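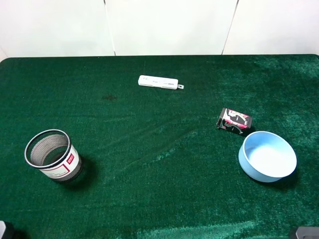
# The Green Table: A Small Gallery of Sorting Days

The blue bowl, the little box with the pink and white front, and a slim white plastic something with a loop at one end, all out on the green felt together. The bowl is the one I'd save in a fire, I think!

Welcome, and thank you for stopping by. I started this page for my sister, who lives two time zones away and wanted to know what was becoming of everything from our aunt's house on Skirby Lane, and then a few cousins asked for the address too, and so I've tried to make it a bit tidier than my usual letters. The house was small but the drawers were deep (you all remember those drawers), and between them they gave up 62 things that we couldn't put a name or a person to. Most of my evenings this spring have gone to spreading them out a few at a time and having a good long look.

I do it all on the green table. Felt is lovely for this kind of work, as small things don't skid away from you and nothing makes that awful clatter when you set it down. It does show every mark, though, and there's a dark smudge toward the back that I have gone at with a damp cloth, then with a clothes brush, and then with a stronger word or two. The felt also changes shade depending on which way you stroke it, and I'm afraid I have wasted whole minutes drawing lines in it with one finger when I should have been writing labels.

## Notes on the things themselves

**The bowl.** Light blue on the outside and paler within, wide and not very deep. I'm fairly sure it sat on the hall shelf with keys in it, but my cousin swears it was for peppermints. Perhaps it was both, at different times. It would be a good size for clementines, and if no one speaks up for it I am going to find out.

**The box.** Pink and white with black shapes on it, a dark gray swirl, and a black panel at the narrow end. It came out of the second drawer of the sewing chest, underneath the Maruyama dress patterns, which is a funny place for something so bright. If the design rings a bell with any of you, please write and tell me, even if you only half remember.

**The white plastic piece.** It could be a memory stick, or some sort of little test casing, and I won't guess any further than that. There is faint gray printing along it and a small window set into the top. Nikau Pomare has kindly offered to look at it with his good magnifier the next time he's over, and I'll add whatever he finds.

## Where everything is going

I have 16 things left to place after this batch. The plain kitchen pieces are going into the tall Kudberg cabinet in my dining room, where anyone visiting can open the door and poke about, and the papers are in a folder of their own. My sister has already claimed 6 of the buttons cards and the tape measure shaped like a hen, so please don't set your heart on the hen.

If you'd like something, send me a note with what it is and where you remember it from. I love the remembering part best, so do go on as long as you like. Parcels go out in September, when I'll have the back bedroom clear enough to find the packing tape.

Page last added to 21 June 2022.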